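From: Idun Solheim
To: stage-tech list
Date: 25 September 2024
Subject: Re: Drirneseo, second stage power and sound limits

Reda Fawzy wrote:
> Can someone confirm the final numbers for the second stage? Sakai says
> their trance set needs both sub stacks on one feed, and the sheet I
> have still shows the old layout. Also, is changeover still 20 minutes?

Reda,

The old layout is dead. Please delete that sheet and work from the points below.

1. Power. Subs and tops are on separate feeds. Sakai can have both sub stacks on feed B, provided the lighting desk stays on A. Gwendolyn Ruiz-Ortega has the load figures and will send them to anyone who asks.

2. Changeover. It is now 26 minutes, except before Kollex, who get 38. Their live rig rolls on as one riser and needs a full line check — do not let the DJ booth go back in until monitors sign off.

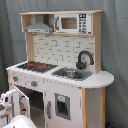 3. Sound limits. The meter is at the mixing desk, 15-minute average, A and C weighting both logged. If the C reading goes over, pull the subs first and leave the tops alone. Dalva Queiroz makes the call, by radio, on channel 5.

4. Delay towers. Two, as before. Times are to be set from the main hang after the subs are aligned. Last December at Deltness we did it the other way round and lost most of an afternoon.

Still open: Shigeru Chiba wants a spare pair of players in the booth, linked and on the same firmware. I have no objection but need to know who is bringing them.

Idun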